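Open day at the Vundis yard, Durnby
06/04/2018

Vundis builds small wheeled delivery robots and opens its yard to visitors in April. Entry was free and the tour took 60 minutes. I went to see how the machines are taught a route, so I skipped the welding shop.

The teaching is done by remote control. An operator drives the robot along the street with a hand controller, and the robot stores the steering and speed along with its camera pictures. The model, called Ravanby, has been trained on 343 drives so far. Patched asphalt and worn curbs get the most repeat runs.

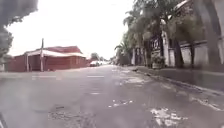
Wide street with a red building on the left and trees along the sidewalk.

Each visitor got 15 minutes at the controls on a marked course in the yard. The stick is sensitive and I oversteered at first. The staff asked us to keep going after a mistake and steer back to the line, as those corrections are used in training too. Narrow streets with parked vehicles are taught at a lower speed.
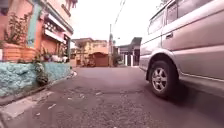
How many drives does a new street need before the robot tries it alone?
The guide said four, with a person walking behind on the first solo run.

Coffee was in the Cârstea hall across the yard. Parking there is tight, so take the bus.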